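**Saving big plastic bags – yes or no?**

**prirkitz_pete** – Sunday, March 31, 2024

Settle something for me. We unpacked the last of the Grorkdale move this weekend and I can't bring myself to throw out the big clear-ish bags. My wife says they're trash. I say they're good for winter blankets! I've been trying to get them flat enough for a drawer and they just won't go.
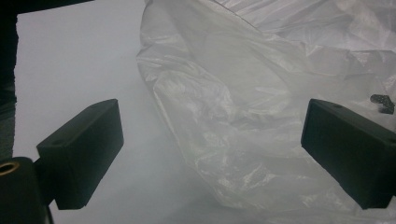
*One of the bags, still crumpled*

Anybody have a way of folding these that stays folded?

**DarcyLi19**

Darcy Li here, longtime bag hoarder. Lay it on a table, smooth from the closed end toward the opening so the air can get out, then fold in thirds and roll. Rubber band. Done – I keep mine in a shoebox.

**zisstead_mom**

I'm with your wife, sorry. I saved around 19 of them after our move and used maybe two. Also I wouldn't put blankets in plastic for a whole winter, mine came out smelling musty in May.

**DarcyLi19**

Musty means they went in damp. Mine have been fine for 3 winters.

**zisstead_mom**

They were bone dry! It's the plastic. Old cotton sheets work better and you can wash them.

**prirkitz_pete**

Ok, tried the rolling thing on one and it fit in the drawer (barely). Keeping four, the rest go to the store drop-off. Wife still says four is too many.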